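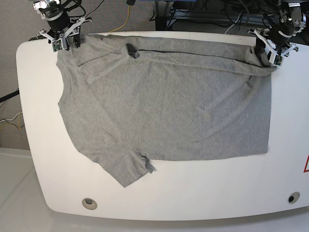
The door contact on the rear entrance of the Plaletti warehouse opened at 02:14 and closed at 02:14. The panel recorded both events, one second apart. No motion detector followed. The siren did not sound, as the entry delay had been set to 100 seconds and someone entered the code after 4.

Yaa Aidoo read the log on a laptop balanced on a pallet of floor tile. She printed it, signed the top sheet and wrote the date, 06/05/2025, under her name. Vikness required a signature on every printed log. The file number was 2479.

"So it was somebody with a code," said Abdelkrim Kabbaj. He managed the warehouse and had not taken his coat off.

"It was a code," she said. "User slot nine."

"Who is slot nine?"

"The label is blank."

He looked at the keypad by the door. It was a Dillik unit, the older one with the rubber keys. The plastic around the four and the zero had gone shiny.

She unscrewed the keypad cover and checked the tamper switch. It was a small spring lever, and it worked. She checked the resistor at the end of the line on the door zone. The meter gave the correct value. She closed the door, opened it, closed it, and read the log again. Her three events were listed under the other two. The shortest interval she could produce by hand was two seconds.

She tried it again, faster. Two seconds.

"What are you doing?" Kabbaj said.

"Timing the door."

The door was steel, with a hydraulic closer at the top. The closer was adjusted slow so that a hand truck could get through. Left to itself, the door took eleven seconds to shut. A person could push it faster than that, but the closer resisted. She wrote this down.

"It opened for one second," she said. "This door can't do that with anybody going through it."

"Then nobody went through it."

"And they put a code in after four seconds. The keypad is inside."

Kabbaj sat on the edge of the pallet. Nothing was missing, he said. He had walked the aisles twice. The cash box had 908 dollars in it, the same as on the sheet. He had only called because the El Khatib contract said he had to report any disarm outside of hours, and the insurer read those reports.

Aidoo pulled the user table. Slots one through eight had names, with Kabbaj in slot one. Taha Shawky, who drove the forklift, was in slot six. Slot nine had been created in May of the year the panel was installed, which was before any of the others. The installer's initials were in the comment field: M.Q.

She called Maricruz Quintero from the parking lot. Quintero had left Vikness to teach the licensing course and picked up on the second ring.

"Plaletti," Quintero said. "Tile people. I put that in when it was still a print shop."

"You made a slot nine."

"I made it for testing. I delete them."

"This one's still here."

There was a pause and the sound of a drawer. "Read me the comment field again."

Aidoo read it.

"I never fill in the comment field," Quintero said. "Fadwa did that. She went around after me and put my initials on everything so the audit would pass."

Fadwa Ouali still worked at Vikness, two floors above the room where Aidoo kept her tools. She ran the monitoring desk at night. Aidoo asked Quintero what a remote disarm looked like on that panel.

"Same as a local one. The old firmware doesn't separate them. It writes the slot and the time."

"And a remote bypass of a door?"

"Open, close. One second. It pulses the zone to check it's there."

Aidoo thanked her and went back inside. She took the cover off the control panel and found the communicator, a gray board held in by two screws. The transmit light was off. It came on while she watched, stayed on for a moment, and went off.

She looked at the laptop. The log had a new line. Rear door open, rear door closed, one second apart. Kabbaj was on the pallet, well away from the door, reading his phone.

"Did you hear anything?" she asked.

"No."

The next line appeared four seconds later. Slot nine. Disarm. The panel had been disarmed already, so nothing changed.

She did not call the monitoring desk. She removed the plug from the communicator, placed it in a bag, and labeled the bag with the file number and the time. She deleted slot nine. She changed the installer code, then the master code, and had Kabbaj turn his back for the first and enter the second himself.

"Is it fixed?" he said.

"It's isolated. You have local alarm only. The siren works, but it won't call anybody."

"For how long?"

"Until I bring you a new board. Have somebody stay here tonight."

"Shawky will do it. He'll want double." Kabbaj stood up. "What do I put on the form? There's a box for the cause."

She read the form. The box allowed one line. The choices printed next to it were user error, equipment fault, attempted entry and other.

"Leave it blank," she said. "I'll fill it in at the office."

She packed the meter and the laptop, put the bag in her inside pocket, and drove back with the radio off. There was a light on in the second-floor window when she pulled in. Ouali's shift did not start until ten.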